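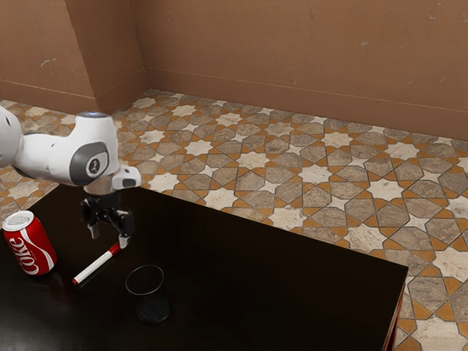 The meeting of the Geldale Residents' Association opened in the community room at 7 p.m. on January 17, 2019, and the minutes of the October meeting were approved with one correction: the Lloyd Street drain was reported in the spring, not the summer. The first item was the marking of the street plan. It was agreed to show all winter parking restrictions in red on the large wall copy, using an ordinary red marker, and to leave the other colors for the bus stops and the snow storage areas. The secretary will mark the plan before the next meeting. Copies for the notice boards can be black and white as long as the restricted sides are shaded.

**Snow clearing**

The contract with Rorkton runs to the end of the season. Members from the upper end of Lloyd Street said the plow has been leaving a ridge across the driveways, and that two calls to the Rorkton office were not returned. The chair will write to the firm and ask for a named contact. A member asked whether the association could hold back part of the payment. The contract does not allow this unless a street is missed entirely, and no street has been missed so far.

Sand bins: the one by the school steps is empty again. Agreed to ask for a refill and to move the bin 15 feet downhill, away from the gate.

**Footbridge**

The town has replied to our letter. The handrail on the east side will be replaced in the spring, but the deck boards are considered sound and will stay. Several members disagreed about the boards, two of which move underfoot near the far end. Agreed to send a second letter about the boards only and to thank the town for the handrail.

**Playground fund**

The balance stands at $3,000 after the fall yard sale. The quote from Skomis for a new swing set is higher than that, and does not include taking out the old one. Discussion of whether to wait a year or to repair the existing swings. The chains and seats can be replaced now and the frame painted later. Motion to spend up to $800 on chains and seats, seconded, carried with one vote against. The member voting against asked that it be noted that the frame is rusted at the base on the side facing the road.

**Dues**

Dues for the year remain at $20 per household. Reminders will go out with the newsletter. The suggestion of a lower rate for people who join after the summer was put off until the annual meeting.

**Other business**

- The streetlight at the corner of Lloyd Street and the bus turnaround is out. Reported to the town, no date given.
- The room key was returned late last month. Please leave it in the lockbox after use.
- Dogs off the leash on the river path came up again. No action taken.
- The newsletter needs someone to handle delivery on the west side through the end of winter.

The next meeting will be in the same room at the same time next month. The meeting closed at 8:20 p.m.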